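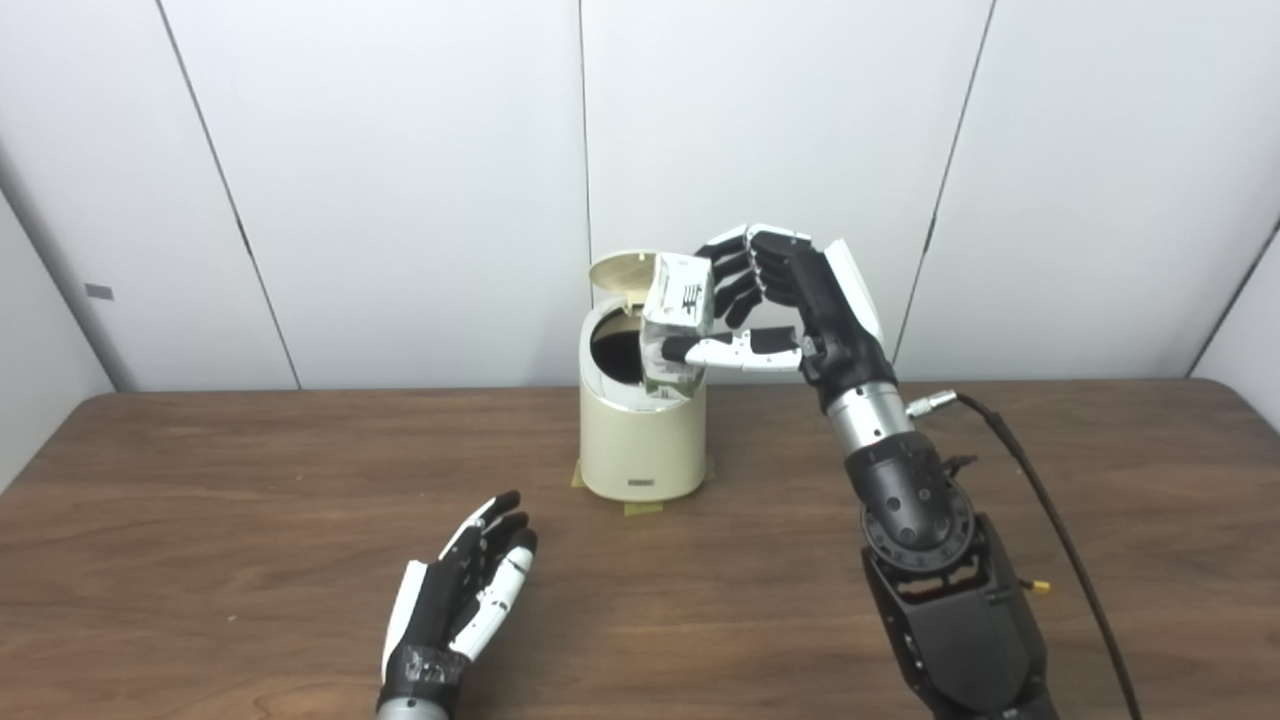 Department of Law and Public Administration

LAW 122: Policing and the Courts
Handout 7: Searches of the Home
Instructor: Hiwot Gebru

1. Scope of this handout

These notes cover the search of a private home by the police under the Fourth Amendment to the United States Constitution. Searches of vehicles are covered in Handout 11. Students should read the text of the amendment before class and bring a copy.

2. The warrant requirement

A search of a home without a warrant is presumed to be unreasonable. A valid warrant must be issued by a neutral judge or magistrate, must rest on probable cause supported by oath or affirmation, and must describe with particularity the place to be searched and the items to be seized. A warrant for one apartment does not permit officers to search the apartment next door.

Probable cause is assessed on the whole of the circumstances. An anonymous tip will seldom be enough on its own. Where officers have confirmed important details of the tip, a magistrate may give it more weight.

3. Main exceptions

Consent. Consent must be voluntary. A resident who shares the home may generally consent to a search of common areas. If another resident is present and objects, the police may not rely on that consent against the person who objects.

Exigent circumstances. Officers may enter without a warrant to give emergency aid, to prevent the imminent destruction of evidence, or in hot pursuit of a fleeing felony suspect. Pursuit for a minor offense does not always justify entry.

Plain view. Officers lawfully present may seize an item if its incriminating character is immediately apparent and they have lawful access to it.

4. Class problem

Droster and Pandik rent a house together. Officers ask to come in. Droster agrees; Pandik, standing at the door, refuses. The officers enter and find stolen goods in the kitchen. Prepare arguments for both sides on a motion to suppress brought by Pandik. Then consider whether the result changes if Pandik was asleep upstairs and was never asked.

5. Written work

Answers to the class problem are limited to 2 pages and are due November 27, 2024. State the rule before applying it.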